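Keeping the Gruvow 2 on the Road: An Interview With Kieran Cropper

January 14, 2023

The Gruvow 2 was a small front-wheel-drive sedan assembled by Vernska under license from Declercq. It had a transverse four-cylinder engine, a four-speed manual gearbox and a body that differed from the Declercq original mainly behind the rear doors. Few left the home market. Kieran Cropper owns two of them, one running and one kept for parts, and has spent much of his spare time working out which components are Declercq items and which are Vernska's own.

Cropper trained as a toolmaker and came to the car through its gearbox. "A man brought me a selector fork and asked if I could copy it," he said. "I wanted to know what it came out of. He sent me a scan of the factory parts book, and I noticed the part numbers didn't follow the Declercq system past the bell housing. So somebody had redesigned the gearbox, and it wasn't written down anywhere I could find."

The usual account is that Vernska received complete tooling from Declercq and changed very little. Cropper disagrees with this on several points. The floor pan, he said, is the Declercq pressing up to the rear seat. Behind that it is made from simpler stampings with more spot welds and a separate spare wheel well. The longer trunk is what most people notice, but he considers the structure underneath to be the larger change.

"The Declercq has a one-piece rear floor, and that takes a big press," he said. "Vernska's press shop was set up for van panels. If you look at the weld flanges, you can see they split the floor where their own presses ran out of room. The styling followed from that. Once you have a straight seam across the car, a flat-sided trunk is the easy thing to put on top of it."

The engine block is shared and will accept Declercq pistons, bearings and head gaskets without modification. The cylinder head has the same bolt pattern, but the Vernska casting has smaller intake ports and a lower compression ratio to suit the fuel sold at the time. Cropper has run both heads on the same block. He said the Declercq head gives a clear improvement above the middle of the rev range and costs a little at idle, and that the carburetor has to be rejetted either way.

Cooling is the weak area. The radiator is mounted to one side, with a thermostatic fan switch threaded into the lower tank, and on most cars the switch has failed. Cropper replaced his with a later one that has the same thread and a lower cut-in temperature. He also recommends checking the ground strap between the engine and the body before condemning any sender. "It's bolted to a painted surface from the factory," he said. "Clean it back to metal and half of your gauge faults go away." 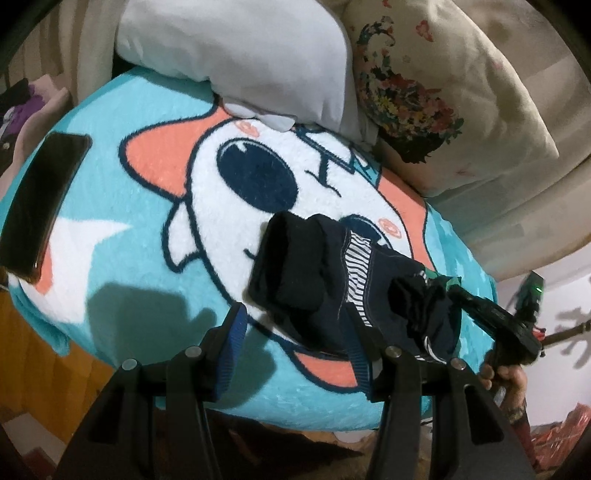
Plush cushion with a cartoon animal face.

On the gearbox, his view is more favorable than the car's reputation would suggest. The Vernska unit uses a wider first gear and a one-piece differential carrier. Its trouble comes from the selector forks, which are a soft alloy and wear at the pads until third gear will not stay engaged. He now makes replacements in bronze, in batches, from a pattern he measured off an unused fork.

"I took the dimensions from one fork, then checked them against 40 worn ones that people had mailed me," he said. "The wear is always on the same face. The shaft is slightly out of line with the sleeve, and you can't fix that without boring the case. A harder pad just makes it last."

Darren Fothergill, who has fitted a set of the forks to his own Gruvow 2, confirmed that the installation needs no special tools apart from a long drift for the roll pins. He does the job with the gearbox on the bench and the end cover off. "You mark the fifth-gear blanking plate before you pull it," Fothergill said. "It goes back on two ways, and one of them blocks the oil feed."

That blanking plate has led some owners to believe a five-speed version was planned. Cropper thinks the case was machined for one, as the bearing bore and the oil gallery are both present, but he has never seen a fifth gear set or a drawing of one. He would not go further than that. The parts book has a gap in the numbering at the right place, he said, but it has gaps in other places too.

Rust follows a predictable order. The front jacking points go first, then the seam in the rear floor described earlier, then the lower corners of the windshield opening. The seam was sealed from above only. Cropper drills out the spot welds, treats both flanges and plug-welds them back together with weld-through primer between. He advises against simply plating over the seam from below, having removed several such repairs.

Trim is harder to find than mechanical parts. The door cards and the dashboard top are unique to the Vernska car, and the dashboard splits above the center vents. A firm called Dollova made a molded cover for a time, though it was cut for the Declercq dash and has to be trimmed at both ends. Window seals can be bought as extrusion by the meter. The rear lamps are a Vernska part with no substitute, and cracked lenses are usually glued and polished.

Asked what he would look for in a car for sale, Cropper put the rear floor first and the glass second. Mileage does not interest him. The odometers are driven by a nylon gear that strips, and few of the readings he has seen could be matched to any paperwork. He prefers a car with a poor engine and a sound shell, given that the block interchanges with the Declercq unit.

His running car will come off the road in May for a differential rebuild. The parts car has already given up its carrier, and he is measuring the side gears before deciding whether to reuse them or have a new set cut.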